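## 3. Gathering the Demonstrations

We would like to spend a little more time on data collection than papers of this kind usually do, partly out of affection for the work and partly for a practical reason. When we started on Skaltum, we read a good many papers that gave the learning method six pages and the examples it learned from a single paragraph, and we often found ourselves wishing we could ask the authors how they had spent their days. So we hope the reader will forgive us for going slowly here.

### 3.1 Where the examples come from

All of the training examples were gathered in simulation, in a set of furnished rooms we call Stovwood. Each room holds one robot arm on a fixed pedestal, at least one piece of storage furniture within reach, and a handful of small household objects. The walls, floors and countertops are drawn from a shared pool of surface textures, and the furniture is placed by a short script that tries a layout, checks whether the arm can reach the places it will be asked to reach, and tries again if it can't. We rejected a great many layouts in the early weeks, mostly for cabinets that sat just a little too far back for the wrist to come down at a useful angle.

The person giving the demonstration steers the arm with a handheld controller and watches on an ordinary monitor. We did try a headset for the first few sessions, and people liked it very much for ten minutes or so, but the recordings got sloppier the longer they wore it, and we went back to the monitor without much argument. The steering program, Lobo, does very little by design. It passes the hand motion along to the gripper, slows everything down when the fingers come close to a surface, and writes down what happened at every step.

An example begins with a written instruction, such as "put the bowl on the cabinet" or "take the bowl off the cabinet," and ends when the demonstrator presses a button to say the job is done. We kept the instructions short and plain. Early on we had let people write their own, and while the results were charming, they varied so widely in how much they asked for that two people given the same sentence would often carry out rather different tasks.

### 3.2 Tasks over low furniture

The largest family of tasks involves setting down or picking up dishes on top of low cabinets, and we would point the reader to Figure 1 for the sort of moment we mean. Bowls gave us more trouble than any other object in the collection. A shallow bowl can be taken by the rim, pinched from above, or nudged until it sits better and then taken, and our demonstrators used all three. At first we worried about this and thought of asking everybody to settle on one grasp. We decided against it, and we are glad we did, as the variety proved useful when the bowl started out close to a wall or beside some other object.
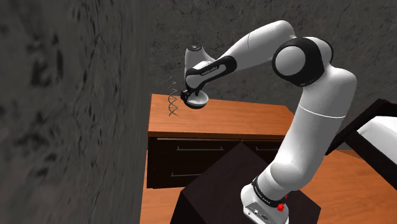 **Figure 1.** A simulated room during a bowl task. The arm reaches over the low cabinet with the gripper at the bowl; a twisted ornament stands to the left.

The ornaments deserve a word of their own. They play no part in the instruction and are never supposed to be moved, but they take up room that the gripper might otherwise pass through, and they give the demonstrator something to steer around. An arm trained only on bare countertops learned to sweep in from whichever side was shortest — and would happily knock over anything standing there. We added an ornament or a similar bystander object to most of the cabinet layouts after seeing this happen on a trial run in March, and we recorded the earlier layouts over again with the new objects in place.

We should also say something about how the arm itself gets in the way. With the pedestal standing in front of the cabinet, the links can hide a good part of the furniture from a viewpoint behind the robot, and at times the demonstrator has to work from a partial view of the drawers and the countertop. We thought hard about moving the viewpoint somewhere more comfortable. In the end we gave the demonstrators a second view that they could call up with a button, and kept the blocked view in the recordings, so that the learner would have to cope with it too.

### 3.3 What we kept and what we threw away

We recorded 3956 demonstrations in all, of which 226 were set aside before training. Most of those were cases where the object had been dropped and picked up again, and where we could not agree on whether the recovery was worth learning from. A smaller number had a fault in the recording, usually a gap of a second or two in the joint readings, and a few were simply abandoned when the demonstrator got the arm folded into a position it could not get out of gracefully.

Every demonstration was watched through once by a person other than the one who made it. This was slow, and there were afternoons when we wondered whether it was a sensible use of anybody's time, but it taught us a great deal about our own instructions. Reviewers marked each recording as clean, usable or doubtful, and left a note if something looked odd. We have kept the notes with the data — they make surprisingly good reading — and the reader will find them in the same folder as the joint readings.

From the clean recordings we held out 300 for testing, choosing them by room, so that no room seen in testing had been seen in training. The same ornaments and bowls do appear on both sides of the split. A stricter test would keep the objects apart as well, and we take that up in Section 5, where the arm is tried on the Skatdale object set.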